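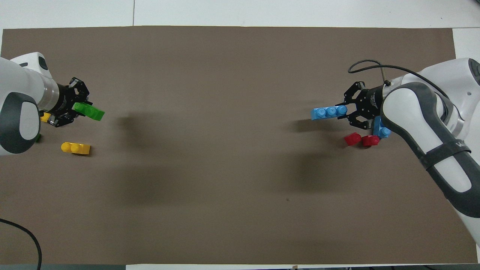
Two arms, a handful of toy blocks, one sheet of paper over the bench: the Clamer kit during setup.

Home | Reviews | Bench Gear | Parts | Forum

May, by the bench desk

Clamer setup kit for two-arm cells: a lot of box for a sheet of paper

The Clamer kit promises to get a pair of small arms working over the same table in one afternoon. I've heard that before, usually from people who don't have to route the cables. The kit comes with finger pads, a roll of heavy paper, a bag of toy blocks, cable clips and a year of the Brello setup software. I used it on a cell with two white arms facing each other across a white tabletop, black two-finger grippers on both.

The paper first, as I was ready to laugh at it. You cover most of the table with it and leave the white showing at the edges. It does cut glare, and blocks stand out well against the brown-gray. It is still paper. It creeps when a gripper drags on it, and once it creeps your taught points are off. Clamer supplies no tape. Buy your own and replace the sheet when it starts to curl.

The blocks do the job of gauge parts. You put one in each gripper, green on the left and light blue on the right in my case, then bring the arms toward the middle and see how the two line up. Sloppy grip shows at once: a block that tips in the fingers means the pads are seated wrong or the grip is too high on the part. Fine for a quick look. For anything tighter I'd want a machined bar, and a toy block is a poor stand-in for one.

Pads: decent. Mine were still square after 1000 closes, though the manual tells you to check them every 100, which makes me wonder what Clamer saw in its own tests. Swapping a pair takes one hex key and some patience.

Cables are where the kit falls down. The clips are too small for a wrist cable with any slack in it, so you end up with a loop over the top of the forearm, same as before you spent the money. Strap it yourself, leave enough for full wrist travel, and run the arm slowly through its whole range before you trust it. Keep the floor-side cable off the paper too. The guide skips that.

Brello is all right until it isn't. Fault 3914 came up on Wednesday and the help page for it was blank. A restart cleared it. I don't count that as a repair.

The guide runs 32 pages and half of them are about registering the product. The Thongdee pad set fits the same fingers and costs less, and any craft store sells paper.

Worth it if you're setting up your first pair and want everything in one order. If you already own a hex key and a roll of tape, get the pads alone.

Next: Elen cable guides, long-term test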